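Clikotix Forums > Manipulation > Data collection and teleop

Thread: How many fridge episodes before you change the setup?

Started by drawer_two

We are recording demonstrations for a kitchen task. A dexterous hand takes a can or a bottle and puts it in the pull-out freezer drawer at the bottom of a stainless fridge. Operator on teleop, one camera at the head, one on each wrist. The plan Liesbeth Wouters wrote for us in January says 2000 episodes with the kitchen left as it is, then a second block with everything moved around.

I'm the one doing most of the recording and I think that order is wrong. By the time we get to the second block the policy people will already have trained on the first, and they will have learned one drawer in one position. I would like to change something every 30 episodes from the start. Liesbeth says a clean block first makes it easier to find out what is broken. What do other groups do?

Frans Van den Broek wrote:

Clean block first. I did it the other way at Zirnstead and we could never tell if a bad grasp came from the operator, the calibration or the fact that the object had changed that morning. You want a boring baseline. But 2000 is a lot for a baseline. I would stop well before that, train something small and look at where it fails.

tendonpull wrote:

Disagree with Frans. Boring baselines turn into the whole dataset, because the time runs out. Vary from the start and write down what you varied. If the log is good you can always filter a clean subset out of it later. You can't filter variety out of a block that never had any.

Also, can you post what the cameras get? "One on each wrist" can mean a lot of things. Half the advice in this subforum is given blind.

drawer_two wrote:

Sure. Same session for all of them, the head camera first and then two from the wrist cameras.
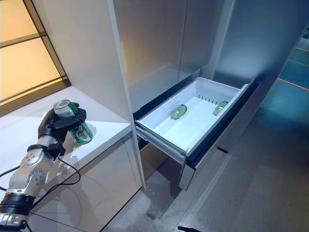
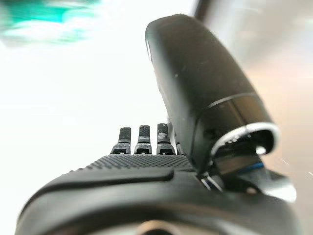
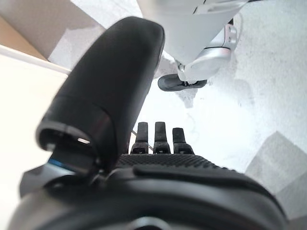 The log question is a fair one. At the moment we store the object type, the operator, the start pose and a pass or fail. We don't store where in the drawer the object is supposed to end up. The instruction text just says "put it in the drawer," and each operator has their own idea of a good spot.

Frans Van den Broek wrote:

Then that is your first problem, ahead of the order of the blocks. If operator A always goes for the left end and operator B drops it wherever the arm happens to be, the model sees the same instruction with different answers. Either put the target in the text or let the spot be free, and tell the operators it is free so they really spread it out.

I'd also want to know what was in the drawer at the start. An episode with an empty bin and an episode with bottles lying in it are different tasks as far as I'm concerned. The second one has to avoid something.

leemans_bench wrote:

Posting from the Leemans side, we do a lot of drawer and cabinet work.

My worry would be the wrist views. With a wrist camera behind a full hand you get a lot of palm and thumb and not much of the world. That is fine for contact, less fine for finding the target. We ran an ablation with the wrist streams off until the last part of the reach and it cost us almost nothing. With the head stream off it fell apart.

So if you're short on disk, drop the wrist frame rate before you drop anything else.

tendonpull wrote:

Please don't do that. The wrist stream is where you see slip. A can starting to rotate in the fingers is very hard to pick out from the head, and if the arm is in the way you get nothing. Keep full rate on the wrists and drop resolution if you must. Disk is cheap compared with operator hours.

leemans_bench wrote:

Depends on the task. For placing into a big open bin I don't think slip matters much. If it rotates a bit, it still lands in the bin. For shelving upright I would agree with you.

tendonpull wrote:

It matters for the fail cases, and those are the ones you keep wishing you had more of.

atetti_nina wrote:

On fails: are you keeping them? We kept only passes for the first round at Atetti and regretted it. Now every episode stays in, with a short reason code. Ours are missed grasp, dropped on the way, hit the furniture, operator gave up. Operators pick one from a list right after the episode. When we let them type free text we got things like "bad" and "meh."

drawer_two wrote:

We keep them but without a reason. I'll add a list like yours.

On the disk question, we're not short yet, so full rate stays for now. I might run the ablation leemans_bench described once there is enough data to make it worth doing.

calib_or_bust wrote:

Small thing that cost us a whole batch. Check exposure on the wrist cameras separately from the head. Against a white counter or a white floor, auto exposure will blow out the background and the hand stays dark. Ours drifted during an episode as the hand moved from dark to bright areas. We locked it at the start of each session and the drift went away. You lose some detail at one end, but at least it's the same detail every time.

Also wipe the hand down. Dust on the fingers ends up in every frame, and then one day someone cleans it and your data changes look.

Frans Van den Broek wrote:

Or don't clean it and call it augmentation.

calib_or_bust wrote:

Please no.

drawer_two wrote:

Update, 3 May 2026. Talked it through with Liesbeth and we met somewhere in between. The clean block gets cut short, up to 3 operators record it, and the target spot goes in the instruction text. After that we change something every 30 episodes: object, drawer contents, how far the drawer is open, robot start pose. One change at a time so Frans can sleep.

Drawer state at the start is now a required field. The recording tool won't begin until it is filled in. Two of us already find that annoying, so I guess it works.

tendonpull wrote:

Still think the clean block is wasted hours, but the rest is good. How far open the drawer is will matter more than you expect. Don't just do open and half open. Let the operators leave it wherever.

atetti_nina wrote:

Agree on the drawer. And have someone other than the operator set it, or it will always end up where the operator likes it.

drawer_two wrote:

OK, will do. Whoever is next on the rota sets the drawer and fills in the field. I'll post the ablation numbers in a new thread when I have them.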